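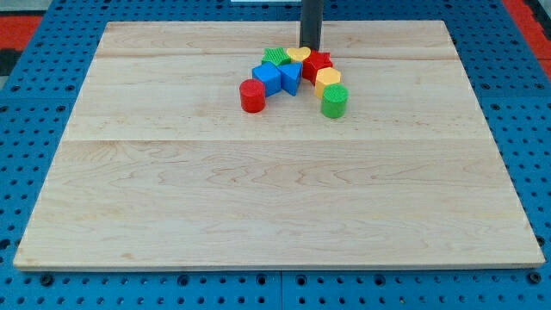 Maple board with plastic shape blocks.

10/01/2021

The workshop at Trenau has been gluing up solid maple panels for four years, mostly for kitchen worktops and shop fittings. Its production manager spoke to us by telephone on the subject of movement, a word that came up more often than price.

"Wood takes up moisture across the grain and gives it back again," the manager said. "Along the length you can more or less ignore it. Across the width you can't." The workshop stores its stock on open racks for two weeks before machining, and longer in November, when the yard is damp and the heating has just come on.

Boards are planed, matched for colour and then glued edge to edge. The manager is sceptical of the usual advice to alternate the growth rings. "We arrange them for appearance first. If the timber is dry and the panel is held down properly, the rings are a minor matter."

Clamping is done on a press bought second-hand from Dorkon. The commonest fault is too much pressure - it squeezes the glue out and leaves a starved joint. "People see a dry line and tighten the clamps. They should be looking at the edge they planed."

The firm tested more than 100 offcuts last year by breaking them across the joint. A sound sample fails in the timber beside the glue. Results are kept in a ledger and sent to Benjelloun, which supplies the maple.

On finishing, the manager recommends oil on both faces, including the underside. "Seal one side only and the panel will cup. We still get them back from fitters who left the bottom bare."

The next order is a set of counters for a bakery in Skullum, with slotted fixings to let the tops move.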